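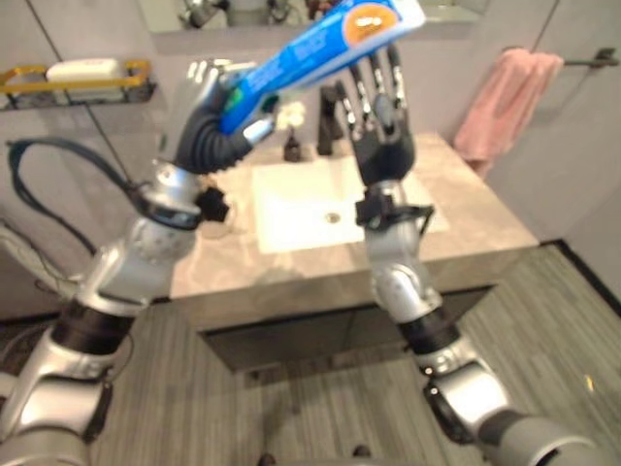 Project diary, Farnero washroom site
Entry for March 21, 2019

Work resumed at the Farnero site at the usual hour. The task assigned for the day was the handling of the toothpaste tube at the washbasin, which forms part of the household set that Tandance has undertaken to deliver to Kos. The target for this task stands at 2000 accepted examples across all sites. The Farnero share was begun in February.

The operators worked in 2 shifts. Each example starts with both arms lowered, and ends when the tube has been taken up by the left hand, passed across the basin to the right hand and laid on the marble counter. The left hand holds the tube on the slant, and the right hand is to be fully open before the tube is moved towards it. Operators were reminded that an early closing of the right hand is to be recorded as a fault, even where the tube is afterwards caught.

By the close of the second shift, 131 examples had been accepted. A further 6 were set aside for review. In four of these the tube was hidden behind the fingers of the left hand for the greater part of the movement, and the reviewers at Grurnow have asked to see such cases before a rule is made. The remaining two were stopped by the operator and carry no label. They have been kept, as the present instructions do not permit deletion on site.

The question of the tap was raised again. It is tall and has a narrow curved neck, and an open right hand passes close in front of it. It was agreed that the tap should stay where it is, and that operators should bring the right hand in from the side of the pink towel. The small brown bottle at the back of the counter is likewise to be left in its place until the end of the week, so that the first part of the set remains consistent. After that it may be moved between examples in accordance with the variation sheet.

The written descriptions attached to the examples were checked in the afternoon. Several operators had entered "give tube" and others "pass toothpaste to right hand". The second wording is to be used from now on. Earlier entries will be corrected at Grurnow and need not be reopened here.

The cable beside the left arm was inspected between shifts and its fastening renewed. No stoppage was recorded on this account.

Outstanding: reply from Kos concerning the cap of the tube, and whether its removal is to be treated as a separate task. Until the reply is received, the cap is not to be handled.

Recent entries
Variation sheet for the washroom tasks
Towel folding: closing note
Operator instructions, February revision
Visit to the Grurnow review room

Tandance Project Office | Contact | Copyright Tandance | Back to top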